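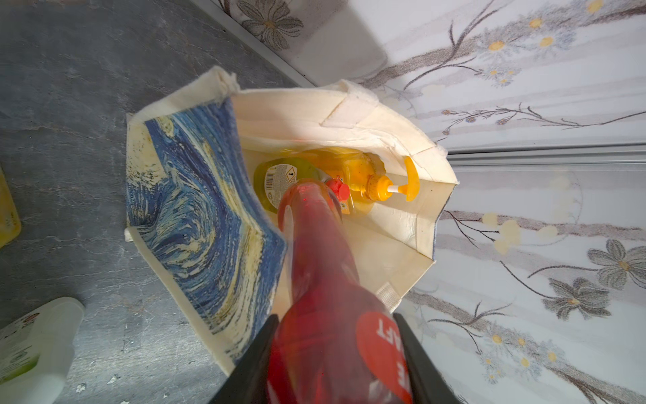 Spray going in nozzle first, next to the dish soap and the pump bottle. Slate-look floor.

Carrying cleaning bottles in a canvas tote - leaks, weight, orientation

Pladmont Household Board > Storage and Transport

wundell_flat
Posted December 30, 2020

I clean two apartments and the bathroom in the second one has no storage, so the liquids travel with me. Current setup is the unbleached cotton tote with the Starry Night print. Contents: red trigger spray, green dish soap with a flip cap, amber hand soap with a pump.

Problem: since November I have had residue in the bottom of the bag after most trips. Quantity is small, maybe a teaspoon. I have not identified the source. The walk is 20 minutes, bag on the shoulder, with one flight of stairs at each end.

Questions.
1. Which closure type is most likely at fault?
2. Does orientation matter if everything is closed properly?
3. Is there a liner that fits a soft tote and doesn't slide down?

drip_tray
The pump. A locked pump seals at the collar only if the collar is tight, and most people turn the head without checking the collar. Hold the collar still, turn the head to the stop, then check the collar again.

Second suspect is the spray, going by the picture. Head down puts liquid directly against the trigger assembly. Many trigger heads have a small vent hole so air can replace what you spray out. Inverted, that hole is below the liquid.

ottoline448
Disagree on the order. I would put the flip cap first. Dish soap is thick, but a flip cap has no lock, and a bottle lying at an angle in a soft bag gets pressed on by whatever is next to it. Press the bottle, the lid pops a millimeter, and you get a teaspoon over 20 minutes. That matches the quantity reported.

A trigger head leaking through the vent would lose a lot more than a teaspoon.

drip_tray
Depends on the head. Some have a valve over the vent and weep slowly. I have had both kinds.

ottoline448
Fair. Then it should be tested separately. Close each bottle, invert each one on a folded paper towel in the sink, leave for an hour. Then repeat with a weight leaning on the side of the dish soap.

mop_and_level
Whatever the source, the tote is the wrong container. Canvas has no base. Three bottles will lean on each other and end up at whatever angle the fabric allows. Get a rigid caddy with a handle.

wundell_flat
I had a caddy. It hits my knee on the stairs and I can't carry it on the shoulder. The bag stays.

mop_and_level
Then put a rigid insert inside the bag. A square plastic food tub, the 4000 ml size, takes three ordinary bottles upright and will hold any leak. Cost me 5 dollars. Measure the base of your bag first, mine needed some persuasion.

tessellate_d
I use the Dumitrescu folding liner for this. Coated fabric, stiff bottom panel, two loops that go over the bag handles so it doesn't slide down. It answers question 3. Drawbacks: the corners are stitched and not welded, so it will hold a spill for a while but not overnight. Wipe it out the same day.

Also, is that edge of the canvas fraying? I would hem it before putting more weight in.

wundell_flat
Yes, frayed and a bit soiled. It has been used hard. The handle stitching is sound, I checked.

drip_tray
One cheap thing to try: a square of plastic wrap over the neck of the dish soap, under the flip cap. Works on the spray as well if you take the head out and fit a plain cap for the trip. Carry the head in a sandwich bag.

mop_and_level
Removing the trigger head twice per trip is more handling than the problem deserves. Upright in a tub, done.

wundell_flat
Ran the towel test from ottoline448. One hour inverted, no side pressure: spray dry, dish soap dry, pump left a ring around the size of a quarter. With a full water bottle leaning on it, the dish soap left a small spot at the hinge. So two sources, the pump being the larger.

Collar on the pump took another quarter turn. I will try the tub first and look at the liner if it doesn't fit.

drip_tray
Repeat the pump test with the collar tightened before you buy anything. If it still leaves a ring, the gasket is worn and you need a new head.

ottoline448
And tape the flip cap. Masking tape, one strip over the hinge and down both sides. It peels off clean.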